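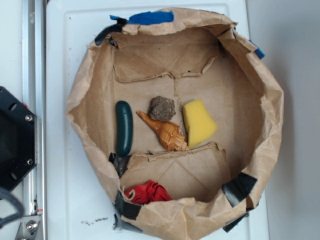 Attachment 1: round container of brown kraft paper with tape on the rim, on a white plastic tray

Ticket 3946 – Shipping labels print shifted and the last line is missing
Opened by: Marisol Tovar, Solís Paper Crafts
Product: Skallow label module, connected to the Pekia shop
Opened: 2026-10-07
Status: Resolved

Message from customer
Hello. We sell paper liners and small trays, and we print the labels directly from Skallow. After the update to version 7, every label comes out moved to the right, and the last line of the address is lost. In the preview on the screen everything looks correct. I already restarted the printer and the computer, and I installed the driver again. The result is the same. I have 28 orders waiting, so I would be thankful for a quick answer.

Reply from support (Curnus Helpdesk)
Hello Marisol, thank you for the clear report. Please check two things:
1. In Skallow, open Settings, then Print, and tell us which paper size is written there.
2. Print one label from a different program, for example a text editor, and see if it is also shifted.

Message from customer
1. It says "A6 (default)". Before the update I had my own size, with the name "Solís small". This name is not in the list anymore.
2. From the text editor the label is correct.

Reply from support
Then the printer is fine. The update replaced custom sizes with the default one. Your old size is still saved – it is only hidden. Please go to Settings, Print, Advanced, and mark "Show imported sizes". Choose "Solís small", save, and close Skallow completely before you print again. Also please check that the scale is 100% and not "Fit to page".

Message from customer
I found it. The scale was on "Fit to page", I changed this also. The first label was still wrong, but I had forgotten to close the program. After closing it, the address is complete and in the correct place. I printed all the waiting orders.

One more question: the log file shows "queue limit 200". Is this an error?

Reply from support
No, it is only the maximum number of labels in one print job. You can leave it as it is. I am closing the ticket now – you can open it again by replying here.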